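Home | Guides | Pandholm Planner | Two-Arm Cells | Support

Setting up a tube rack task in Pandholm with two arms

Last updated: May

This guide explains how to configure a pick-and-place task for capped test tubes on a two-arm table cell using the Pandholm planner and the Brutgate perception module. It is intended for staff who have already completed the basic arm set-up and hold a working calibration file for both arms and all cameras. Users who have not yet reached that stage should begin with the Huamán calibration guide.

1. Define the shared workspace

Open the cell file and enter the table surface as a fixed plane. Add the rack as a separate object with its own origin, placed at the corner hole nearest the left arm. The planner measures every slot from this point, so an error here will be repeated across the whole rack.

Both arms must be able to reach the rack. The space above it should therefore be marked as a shared zone, which only one arm may enter under the default rule. Where the task calls for both grippers to work close to the rack, change the rule to "negotiated" and set the minimum gap between finger models to 25 mm.

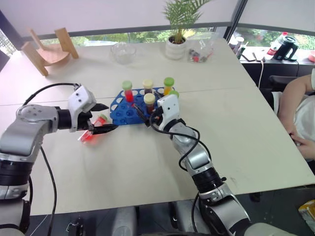 Under the negotiated rule the planner checks each arm's path against the current and the predicted position of the other. Cables are not part of the standard arm model. Add a simple capsule shape along each forearm to stand for the cable loop, and make it larger than the loop appears when the arm is at rest.

2. Set up perception for caps and tubes

Brutgate reports a tube as two linked parts, the cap and the body. The cap gives the more dependable position for an upright tube, while the body gives the direction of a tube lying on the table. Both parts should be enabled.

Set the head camera exposure by hand. Automatic exposure responds to daylight from windows and will shift the measured cap colours during a run. Clear liquids and pale caps may need a lower detection threshold – change this in small steps and save each version under a new name.

Objects beyond the working area should be excluded with a mask. Plants, glassware and similar items at the back of a table may remain in place provided that they are entered in the cell file as obstacles.

3. Plan the transfer

The transfer is divided into grasp, lift, carry, align and insert. Each stage has its own speed limit. Keep the carry stage at or below 800 mm per minute until the grasp settings have been confirmed, and ask the planner to hold the tube's tilt steady during the carry. The tilt is corrected in the align stage, directly above the chosen slot.

The idle arm should be given a waiting pose with its fingers open, clear of the insertion path.
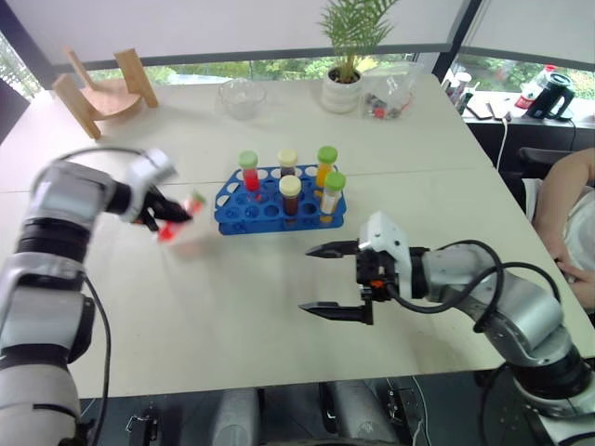 4. Check the wrist camera view

Head cameras lose sight of a slot when a gripper passes over it. The last part of the approach is guided by the wrist camera, and its view should be checked before any insertion is attempted.

Move the right arm to its waiting pose and open the live view. Both fingertips must be visible, with a clear area of table between them. Draw the finger mask by hand along the edges of the pads. Worn or marked pads reflect light differently from clean ones and can be mistaken for an object if the mask is drawn too tightly.

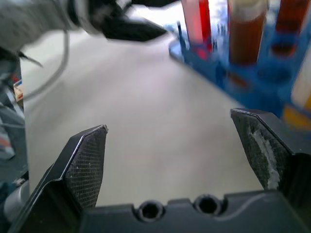

Wrist camera view, right gripper, fingers open.

5. Run and record

Start the task at reduced speed with an operator within reach of the stop control. The planner writes a log for every transfer. If a stage fails, note the error code before restarting, as the code is cleared on restart. Code 18 means that the shared zone was refused to one arm. Code 678 means that the cap and body positions do not agree, in which case step 2 should be repeated.

Logs may be opened in the Cutico viewer, which plays back both arm paths on a single timeline. Requests for changes to the default zone rules should be sent to Walter Villca with the cell file attached.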